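Mixing bleach and vinegar does not make a stronger cleaner

Household tips, updated February 2024

A message telling people to add vinegar to bleach for mouldy grout has been doing the rounds again in neighbourhood groups. The version sent to us by Gediminas Rebane of Clarkau says the recipe comes from a hospital cleaning manual. It names no hospital, and one copy of the post had been shared 3147 times.

Don't try it. Bleach and an acid give off chlorine gas, and a small bathroom fills quickly. The same goes for bleach with ammonia, which is in some window cleaners, and for bleach with toilet descaler.

If you have already mixed them, leave the room, shut the door behind you and get into fresh air. Don't go back in to tip the bucket out. Ring the poisons line if you are coughing or your eyes sting, and emergency services if anyone has trouble breathing.

What to use on grout

Bicarb paste is enough for light marks. Stir 200 g of bicarb with a little water until it holds its shape, rub it in with an old toothbrush, leave it for ten minutes and rinse. For black mould, use bleach on its own, diluted as the label says, with the window open and gloves on. Never decant it into a drink bottle.
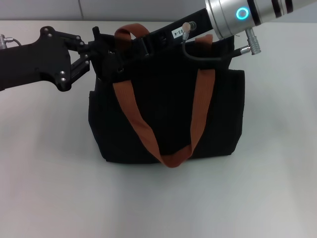 Black tote bag with a rust-brown strap.

Checking a cleaning tip before you pass it on

Look for a named source you can ring or look up. "A nurse told my cousin" is not a source. Paste one full sentence of the message into a search engine, in quotation marks. Old hoaxes keep their wording for years, and the bleach one turned up word for word in a post from September, with a different hospital story attached.

Read the back label of both products. If either says not to mix with other cleaners, the tip is wrong whatever the message claims.

Other claims readers have asked about

Salt in the wash sets dye. It doesn't do much for modern colours. Wash dark things separately the first few times.

Boiling water clears any drain. It can soften PVC joints. Use hot tap water and a plunger.

Lemon juice disinfects chopping boards. It helps with smells only. Wash with hot water and detergent and stand the board up to dry.

Corrections go to Helge Hägglund at the Brernum desk.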